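合租住户水果购买与丢弃情况调查
课程项目报告(终稿)
提交日期:07/08/2022
指导教师:Oľga Trnka

一、选题由来

小组成员都住在校外合租房里,厨房小,冰箱几个人共用。水果买回来以后常常放在自己房间,放着放着就忘了。选题讨论时,有人提出把“水果到底有没有被吃掉”作为题目,老师认为范围合适,数据也能自己收集,于是定了下来。
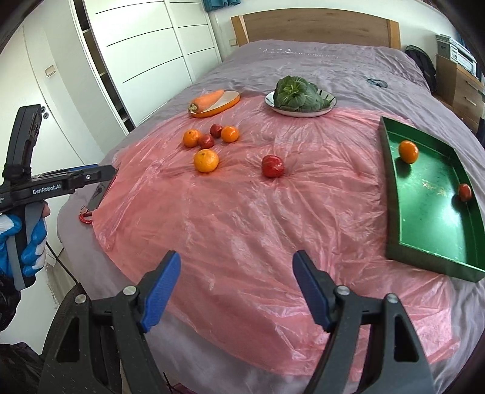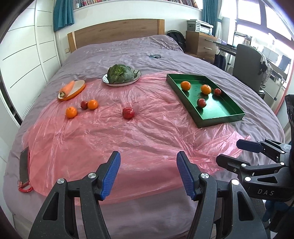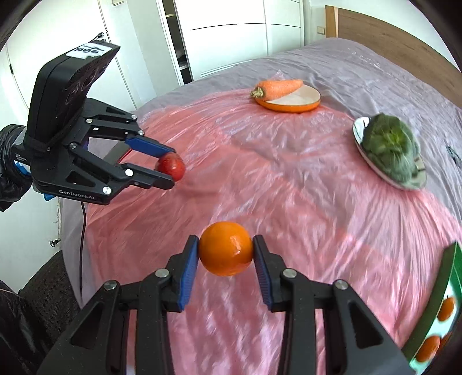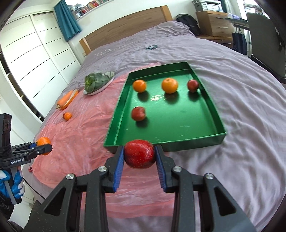

我们想弄清楚三个问题:合租住户一般在哪里买水果,买回来放在什么地方,最后丢掉的是哪些。至于为什么有人爱吃水果、有人不爱吃,不在本报告范围内。

二、调查方法

调查分问卷和日记两部分。

问卷通过楼道张贴的二维码和班级群发放,最后收到近175份有效答卷。题目包括住房类型、同住人数、每周购买次数、常去的购买地点、存放位置和最近一次丢弃水果的原因。填写过程不记名。

日记部分请愿意参加的住户连续记录两周。每买入、吃掉或丢掉一次水果,就在共享表格里填一行,写明种类、重量或个数、日期。重量用Bavitz厨房秤称,没有秤的住户只填个数,由我们按种类的平均单重换算。换算表放在附录里。

记录结束后共得到2963条原始数据。其中有重复提交的,有只写了日期没写种类的,还有几条把西红柿和黄瓜也填了进来。西红柿算不算水果,组内讨论了很久,最后按购买小票上的分类处理,归到蔬菜,予以剔除。清理后保留2893条,后面的分析都以这部分数据为准。

三、购买地点

受访者提到最多的是小区门口的Skondalix水果店。选它的理由主要是下课顺路,可以单个称重,不用整袋买。其次是Danko超市,多数人周末去,一次买一整袋。网上拼单的也有,但收货时间不固定,送到时人常常不在家。

购买方式和丢弃量之间有比较明显的关系。单个购买的住户丢弃很少,整袋购买和拼单的住户丢弃较多。整袋装的苹果丢得不算多,整袋装的橘子和成串的香蕉丢得多。有一户在日记里写,橘子买回来没有解开袋子,等想起来的时候底下一层已经发霉,上面几个还能吃,但是看着不舒服,就一起扔了。类似的记录在不同住户里反复出现。

价格的影响没有我们预想的大。打折时多买的住户,吃掉的量也略有增加,只是增加的部分赶不上多买的部分。

四、存放位置

问卷里“存放位置”一题允许多选。选项有冰箱冷藏、厨房台面、客厅桌子、自己房间和其他。合租住户选“自己房间”的很多,原因集中在两点:冰箱已经满了;放在公共区域容易和别人的弄混。

我们原先以为放冰箱的丢弃最少,结果不是这样。冰箱里的水果坏得慢,但是放在里层的容易被遗忘,清理冰箱时才一次性丢掉。放在书桌上或者床头柜上的水果,坏得快一些,吃得也快。丢弃最少的是把水果散放在盘子或托盘里、摆在每天都能看到的地方的那些住户。装在不透明塑料袋里的,不管放在哪里,丢弃都偏多。

这个结果受到季节影响。我们的日记是夏天做的,室温高,香蕉和桃子坏得特别快。如果换到十一月,房间里的水果可能可以放得更久,结论也许会有变化。

五、丢弃原因

问卷中的丢弃原因按出现次数从多到少依次为:发霉或腐烂、忘记了、口感不好、买多了、搬家或放假离开。

“口感不好”这一项主要出现在苹果上。很多人说苹果放久了发面,没有坏,就是不想吃。日记里有几户会把这样的苹果煮水或者切块加到酸奶里,也有一户做了苹果酱,装在Flarnano的玻璃罐中,据记录吃了很长时间。

“忘记了”和“发霉或腐烂”往往是同一件事的两种说法。问卷设计时没有考虑到这一点,应该分成两道题来问。

六、试行措施

日记结束后,我们在两户合租房里试行了几条简单的办法:
每次最多买够吃三天的量;
买回来当天拆袋,散放;
冰箱门上贴一张纸,写上里面有哪些水果、是谁的;
先吃软的,后吃硬的。

第一户基本照做,只是贴纸到后几天没人更新。第二户对“最多三天”有意见,他们上班早,没有时间经常去买,后来改成一周买一次苹果和橙子,香蕉随吃随买。从两户的反馈看,拆袋散放最容易坚持,写贴纸最难坚持。

试行的户数太少,时间也短,不足以说明这些办法对所有人有效。

七、不足之处

问卷主要在校内和附近小区发放,答卷人大多是学生和刚工作的年轻人,带孩子的家庭很少。日记靠自己填写,有人坦言丢东西的时候不好意思写。另外,知道自己在被记录以后,吃水果的次数可能本来就会变多。换算重量时用的平均单重也比较粗,小橘子和大橙子在早期的表格里被填成同一类,后来才分开,前面几天的数据只能靠询问住户来补。

八、分工与致谢

问卷设计和发放由全组共同完成,数据清理、换算表和图表分别由不同组员负责,文字部分互相校对过一遍。感谢Oľga Trnka老师对问卷初稿提出的修改意见,特别是删掉了几道带有引导性的题目。也感谢每天填表的住户。

附录包括问卷全文、平均单重换算表、清理规则说明,随报告一并提交。原始表格因含有门牌信息,不对外公开。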